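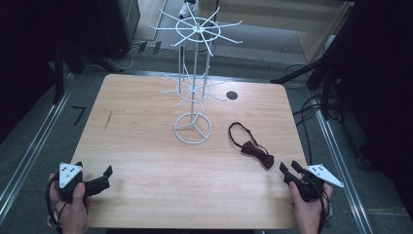

My husband owned one tie when I met him. Then he joined a choir, the choir wears bow ties, and now we have a drawer that looks like a nest of something. The trouble is the elastic. You put them away flat and by the next concert every neck loop has gone through every other neck loop, and somebody is standing in the hall ten minutes before we leave, picking at a knot with a fork. I tried a shoebox with dividers and I tried clothespins, and what finally worked was a little white wire rack with hooks going all the way round, the spinning kind you see by the register with earrings on it. It has two tiers of hooks on one pole and it stands up fine on a table by itself. A brown bow tie on a thin black elastic is just the sort of thing it's good for, with that loop that curls up every which way the minute you lay it down.

A few things I've learned since February, when I set ours up.

Hang by the loop, bow at the bottom. If you hang the bow itself over a hook you get a dent in the wing, and on satin it stays there. A dent in cotton will usually come out if you hold it over the kettle for a bit and pinch it back into shape with your fingers (careful, steam is mean).

Slide the adjuster out to its longest before you hang it up. Elastic that's bunched up short gets a kink, and then it sits funny under the collar all evening.

One tie to a hook! I know it's tempting to double up. Two is how the knots start again.

Darker ones on the lower tier, if you have a lot of them. Dust shows on black and brown, and the top hooks seem to catch all of it. My friend Weronika Mazurek throws an old pillowcase over her whole rack between concerts and she's probably right, but then I forget what I own.

If the rack squeaks or drags when you turn it, rub a bit of candle wax on the pole where the moving part sits. Don't use cooking oil. I did, and it went sticky and I had to scrub it off with dish soap and a toothbrush.

Put felt dots under the base if it's going on nice wood. The wire ring on mine left a mark on the dresser when I shoved it over to vacuum – my own fault, but still.

I've since bought a second rack for hair elastics and the kids' necklaces, and it does those very well. Long chains go up top so they don't trail on the table. Scarves, no. They slide right off.

Boyang Tian wrote in to ask about regular long ties. I'd say a hanger with a bar for those, the hooks are too thin and you'll get a crease across the middle.

Last updated 2018-04-01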